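Casual room setup hand wanted - Hunero Studios, upstairs rooms

Posted by Paula Furtună, bookings

We need one more person on the setup crew, starting March. Two of ours have gone back to uni and we're flat out.

What it is: getting small rooms ready between hires. Dance classes, choir practice, book clubs, a life drawing group, the odd birthday. Tables out, tables back, bins, floors, keys. 6 rooms over two floors. No lift at the moment so you'll be on the stairs alot.

Hours: mostly evenings, plus Saturday from 7am till the markets people are in. Shifts are four hours minimum. Roster goes out a fortnight ahead, swaps are fine if you sort it with Isla first.

Pay: casual rate with the usual loading, super on top. $120 flat for the Saturday early, paid same week.

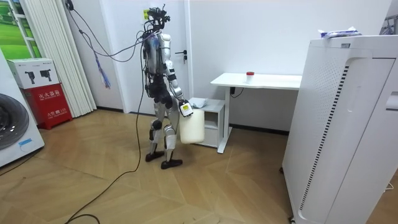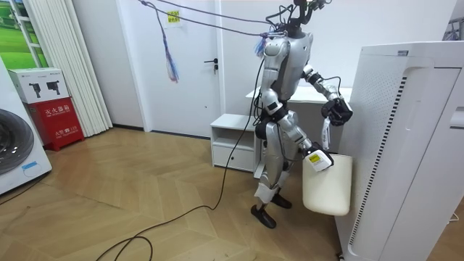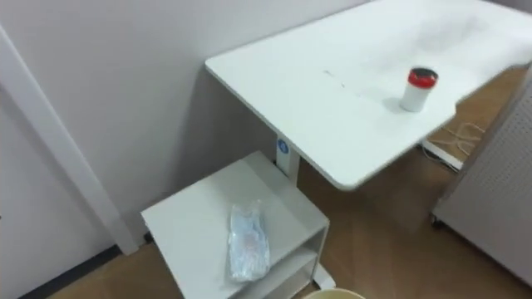
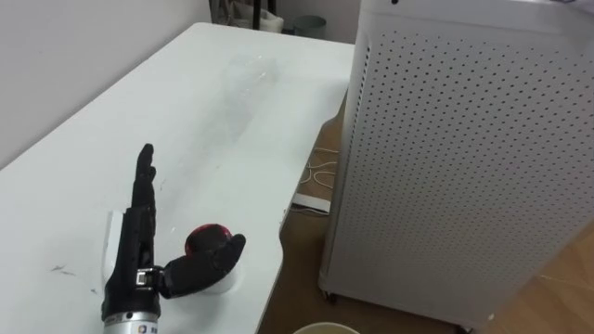
You'll need:
- to be ok lifting a trestle with one other person
- own way of getting here and home, last bus is before lockup
- a phone that works
- Working with Children Check, or be willing to get one (we pay)

Good but not essential: first aid, a bit of sound desk, been behind a bar. Forklift ticket no use to us, people keep asking.

Trial shift is paid. You'll be with Roxana Munteanu, she's been on the crew longest and knows which doors stick. Expect a busy one, the main hall had about 100 through last week and the chairs all go back downstairs after.

Free parking out the back after 6pm, not before, the Provell van needs the bay. Staff rate on room hire once you've done three months. Tea and biscuits, decent ones.

To apply: short email to Paula at the bookings desk, a few lines on what you've done and which nights you CAN'T do. Put "setup" in the subject line. Résumé if you've got one handy, no cover letter please. One referee, neighbour or old coach is fine if its your first job.

Ringing is ok too, after 2pm, ext 1048. If Domnica picks up leave your number with her, and say it slowly, line's bad.

Looking at applications as they come in.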